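Lisau Neighborhood Association
Minutes of the general meeting, 6/28/21

Rogelio Javier opened the meeting and thanked everyone for coming out after such a long week, and thanked the Delari Street church for letting us use the hall again – the fans were very welcome. The minutes of the last meeting were read and approved with one spelling fix.

1. Storm and power outage
Most of the evening went to the windstorm. Rogelio read the letter from the town, which says that 1029 homes in Lisau lost power and that 705 of them were back on by the next morning. The homes along Appiah Road waited longest, and several neighbors from there spoke, with a good deal of patience, about spoiled food, stairs in the dark and not knowing whom to call. A lady from the top of the hill said she had cooked everything in her freezer for the whole block, and was warmly applauded.

There was a long talk about the phone line, which rang busy for much of the night. Agreed that Rogelio will write to the town and ask for a second number before October, when the weather usually turns again.
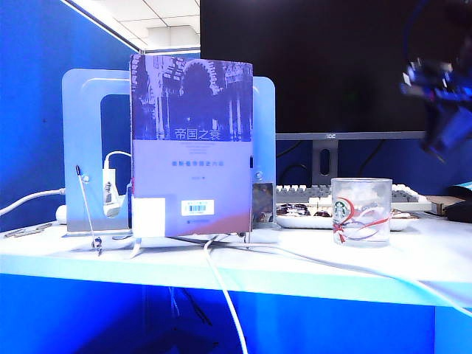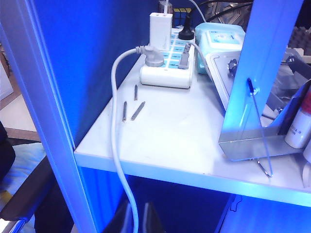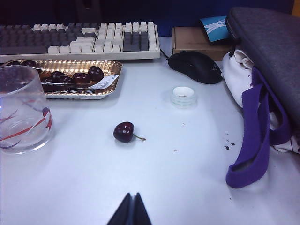
Minutes taken by Yaroslav Bilyk

2. Fallen trees
Eleven trees came down on public land (the town's count is also 11, so for once we agree). The big maple by the Tallonance footbridge is still lying across the path, and families are walking around through the wet grass to get to the playground. The town has promised a crew but gave no day. Members asked that people please not cut it up themselves, however kindly meant.

3. Checking on neighbors
A very good discussion, and I am sorry I couldn't write fast enough to get all of it. The feeling in the room was that each block should have one person with a paper list of those who would like a knock on the door when the lights go out. Six blocks have a name already. Appiah Road and the lower end of Delari Street still need one.

4. Money
Moved and seconded to set aside $2000 for flashlights, batteries and two camp stoves to be kept at the hall. One member felt the stoves should wait until we know where they can be stored safely – the motion was changed to leave them out for now, and passed with none against.

5. Other business
The lost umbrella from last time is still on the hook by the door. Thanks to all who brought pie.

Next meeting to be announced by flyer.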